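Troltcombe Oral History Project – October progress report

Hello again, and thank you for the patience while I pulled this together. The short version is that we're on schedule with the recordings, a little behind on the transcripts, and I've moved some money between two lines of the budget (see further down, please don't skip it!).

The recording side has gone better than I dared hope. Gheorghița Matei has now finished the full run of interviews with the Moldovan families who came to Troltcombe for the cannery jobs, and what she's brought back is wonderful – long, rambling kitchen conversations about wages, weddings, bad landlords and one very disputed recipe for plum dumplings. She does the interviews in Romanian and then writes a one-page English summary the same evening, while it's fresh.

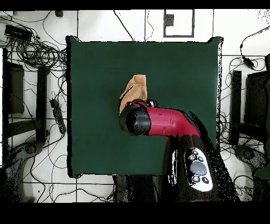 Transcripts are where I've slipped. I planned on one pass for each interview and we've needed two, partly for the dialect words and partly because people talk over each other when they're enjoying themselves. The finished text now stands at 3,708 lines, all checked against the audio. The textile stories took longest of all, as everyone has a different name for the same household cloth. I've been keeping the glossary entry plain, so it covers anything like the light brown piece bunched up on the green mat, and the local words go in underneath with the speaker's initials. Gheorghița wants a separate entry for wedding cloths and I think she's right.

On the budget: the grant gave us 2,000 dollars for travel and we haven't needed all of it, as so many of the families still live within a bus ride. I've moved 100 dollars of that over to transcription. If you'd like that request on the proper form, let me know and I'll send it the same day.

The booklet is coming along too. Hustelness Press has quoted for a small run, and Studia, the reading room on Mill Street, has offered us a shelf and an evening for the launch. I've said yes to both.
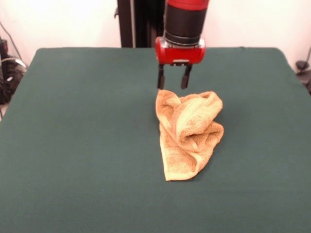

Reading time: 2 minutes

What's left before the final report: the second pass on the remaining transcripts, permission letters for the family photos, and the index, which I keep putting off. I'd also like to ask whether the audio can go online in full or only as clips. Most families have said full is fine, but two would prefer to hear theirs again first, and I don't want to rush them.

I'll send the draft booklet as soon as the permissions are in.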